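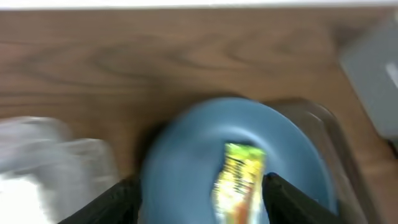
Living With an Older Dog
Session 4: Stairs, Floors, Walks and Sleep
Notes to take home
Medside Evening Course for Dog Owners, Welley Hall

Welcome back, and thank you for all the questions you left in the box last time. I read every one of them on the bus home and very nearly missed my stop. A good many were about the same thing, which is the dog who used to fly up the stairs and now stands at the bottom and thinks about it, so I've moved that part to the front of these notes and pushed the section on coats and nails back to Session 5. If you came especially for nails, I'm sorry! Bring the dog's brush next time and we'll do it properly.

As always, these notes go a bit further than we managed in the room, and they don't take the place of a visit to your own vet. If your dog suddenly can't get up, cries out when touched, drags a leg or goes off food and water, please don't sit reading a handout. Ring the clinic.

1. What "slowing down" can mean

Most of us say "he's just slowing down" and leave it there. I said it myself about my old spaniel for the best part of a year, and I had been teaching this class for some time by then, so I'm in no position to scold anyone. Age does bring a slower dog. But a dog can also be slow because something hurts, and dogs are remarkably quiet about that kind of steady, dull soreness. They don't usually limp in a way you'd notice from across the room. They change their habits a little at a time, and we change ours to match.

Things worth writing down if you see them:

Taking two or three tries to lie down, or circling longer than usual before settling
Getting up front end first and then hauling the back end after
Licking at one wrist, hip or knee over and over
Stopping at the car and waiting to be lifted
Standing with the back feet tucked close together
Grumbling when another dog or a child leans on them
Nails on the back feet worn down on top, from scuffing

One of these on one evening means very little. Two or three of them, most days, for a couple of weeks, and I would make an appointment. Take the list with you. If you have a phone, film the dog walking away from you, walking toward you and getting up from a nap, at home, on the ordinary floor. Dogs get a rush of excitement or nerves at the clinic and will trot down the corridor like puppies, and there you are looking as if you've made the whole thing up.

Please don't give your own painkillers to the dog. I say this every session and I'll go on saying it. Several of the tablets in a normal bathroom cabinet can make a dog very ill indeed, even in small amounts, and if your vet then wants to prescribe something suitable it may have to wait until the first lot has cleared.

2. Stairs

Coming down is harder than going up. Going up, the back legs push, and that can be sore. Coming down, all the weight tips forward on the wrists and shoulders, and a dog who has lost some strength behind feels as if he's about to be overtaken by his own rear end. If you can only help with one direction, help with down.

A gate at the top and another at the bottom is dull advice but it works while you sort out something better. Strips of carpet or rubber on each tread help a great deal, as long as they're fixed flat right to the edge. A night light helps too. Old eyes are poor at judging the last step in the dark, and that last step is where a lot of tumbles happen.

For lifting, we looked at the Hägglund sling in class, the wide one with the long handles. You pass it under the belly just in front of the back legs and take a little of the weight, walking beside the dog. You aren't carrying him. A rolled bath towel does the same job and costs nothing, and I'd try the towel first to see whether your dog puts up with the idea. Male dogs sometimes need it set slightly forward so they can still pee. Try it on the flat for a few days, with a treat at the end, before going anywhere near the stairs.

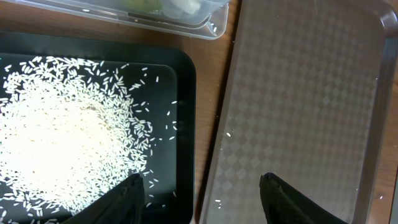 3. Floors

Somebody asked whether it was worth putting rugs down "just for a dog." Oh, yes. Slippery floors wear an older dog out. Every step across a polished kitchen asks the muscles on the inside of the thigh to hold the legs together, and by bedtime those muscles have done a full day's work without the dog going anywhere at all.

You don't need to cover the room. Watch the path your dog takes, usually bed to water bowl to back door, and lay runners along it with a proper non-slip backing. Yoga mats cut lengthwise are cheap and wash well. Put one under the food bowl as well, where he stands with his head down and his back feet slowly sliding apart.

Trim the fur between the pads. Long tufts there are like wearing socks on a skating rink. (More on this in Session 5, with the nails.)

4. Walks

Shorter and more often is the rule of thumb. Three gentle outings do more good than one long march on the weekend followed by two stiff days. Let the dog choose the pace and do plenty of sniffing. Ten minutes with his nose in a hedge is a fine walk for an old dog, and he'll sleep well after it.

Start slowly. I like to do the first stretch on the leash, even with a dog who has perfect recall, so that he can't shoot off after a squirrel with cold muscles. Ball throwing is the one I'd give up first, I'm afraid. It's the sudden stop and twist that does the damage. Roll the ball along the grass instead, or hide it and let him find it.

If you walk at Gadholm, the lower path by the water is level all the way and has benches, and the upper one has that nasty set of log steps at the far end. Use the lower one and turn back when he's still cheerful. The way home counts as part of the walk, which I have forgotten more than once, with a large dog in my arms to show for it.

5. Sleep and the small hours

An older dog sleeps more during the day and sometimes, very annoyingly, less at night. Pacing at 3 a.m. can come from a full bladder, a sore hip, poor hearing, or a muddled sense of where he is. Mention it to your vet, especially if it's new.

At home, try a last trip outside as late as you can manage, a thick flat bed (the bouncy, squashy ones are hard to climb out of) and a low light left on. Keep furniture where it is. If you do have to get up with him, be kind and boring about it: out, pee, back to bed, no biscuits. Mine learned about the biscuits in two nights.

For next time

Keep the one-page diary for your dog until we meet again. Morning stiffness, stairs, walks, sleep, and anything odd.
Film the three short clips described in part 1.
Walk your own floors in socks and see where you slide.
Bring the brush, and the nail clippers if you own any.

Spare diary pages are on the table by the door at Welley Hall, next to the sign-in sheet.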